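Re: white tray with the threaded cup, any use for these?

> I have one of those white plastic trays with the ribs and the round
> threaded socket at the end. Keep or toss? Mine says nothing on it.

Keep it! I had a Sikwood one in a drawer for ages and was so glad of it (the threads are the good bit).

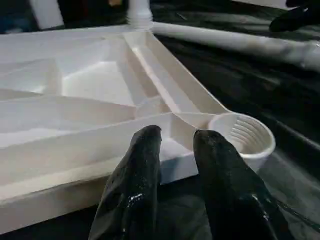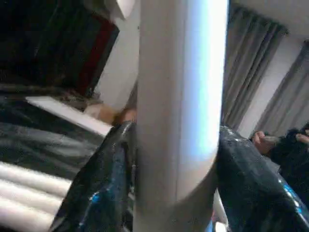
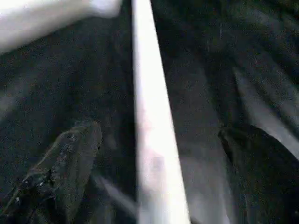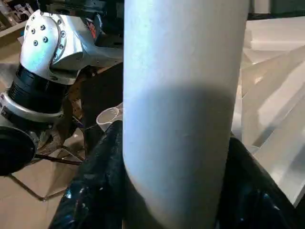

Anyway, Grukgate wanted 40 dollars for a new tray plus shipping, so I'd hang on to yours. Try a cap in it before you buy anything. I've got 2 spare caps if you want one, just write me off list.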